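Looking after raw denim and waxed jackets at home

Wash dark jeans inside out at 30 degrees and leave the softener out, as it dulls the dye. A new pair will bleed for the first few washes, so do them alone or with other navy things. Half a cup of white vinegar in the drawer helps with the smell of new dye.

Dry them by the waistband, away from the radiator. Creases behind the knee come out more easily while the cloth is still damp – iron on the wrong side.

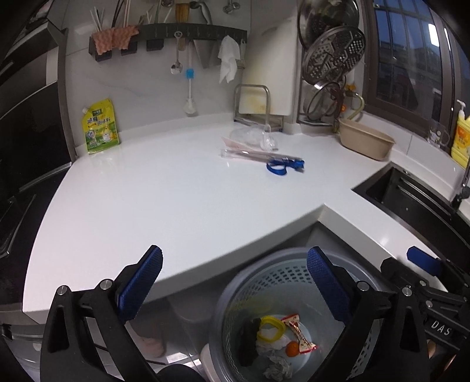
A cloth hung over the rack, with the worktop below.

Waxed cotton never goes in the machine. Brush off dried mud, then sponge with cold water and no soap. For rewaxing, stand the tin in hot water until the wax runs and work it well into the seams, where jackets leak first. One 100 ml tin did my long Emdale coat with a little left over. Hang it somewhere warm overnight and keep it off pale chairs for a week.

Stuck zips: rub a candle stub along both sides of the teeth.

Mamta Saxena, 4 October 2026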